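5.3 Setting the approach height and gripper opening

Applies to Ivik Control 2.6 with the Doltine grasp planner enabled. Complete sections 5.1 (hand-eye calibration) and 5.2 (workspace limits) first. The planner will load without them but rejects every target with code 48.

Before you start

The arm must be in Hold, and the speed override must be set to 17 percent or lower. The planner reads the override once, when the session opens. A later change on the pendant has no effect on planned moves until the session is closed and reopened.

CAUTION: Keep hands out of the workspace whenever the status bar shows Armed. Preview and Armed use the same window layout.

Procedure

1. Open Planner > Session > New. Select the tool profile saved in section 5.1.

2. In the Scene tab, choose Container for the pick region. Do not use Surface for baskets, bins or trays. Surface mode ignores the rim and will accept a path that crosses it.

3. Click Capture. Wait for the depth overlay to fill in. If the rim shows gaps, capture again from the second view pose.

4. Set Rim clearance to 50 mm. This distance is measured from the highest rim point to the lowest point of the open gripper, handles included.

5. Select the target in the object list. The planner draws the long axis as a blue line and the closing direction as a white line. For long objects the two lines should cross at a right angle.

6. If the lines are not at a right angle, enter a correction in Yaw offset and click Replan.

7. Click Preview and step through the path with the arrow keys. Stop at the waypoint named DESCEND_END.
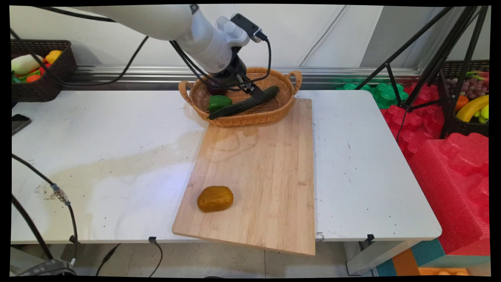 8. Check that the wrist camera cable stays slack at every waypoint. The collision model covers the camera body but leaves out the cable.

9. Switch from Preview to Armed and click Run single. Keep the stop button within reach.

10. When the cycle ends, click Save as recipe.

Note: A target lying diagonally in an oval container can produce two valid yaw solutions. The planner keeps the one with less wrist travel. To force the other, tick Flip closing axis.

Note: Code 261 means that the descent path meets the container wall. Raise the clearance or choose another target. Do not turn off wall checking.

Recipes are stored in the Sowa folder on the controller and are not included in the nightly backup. Export them by hand under Tools > Export.

Section revised 14 August 2025, F. Marulanda.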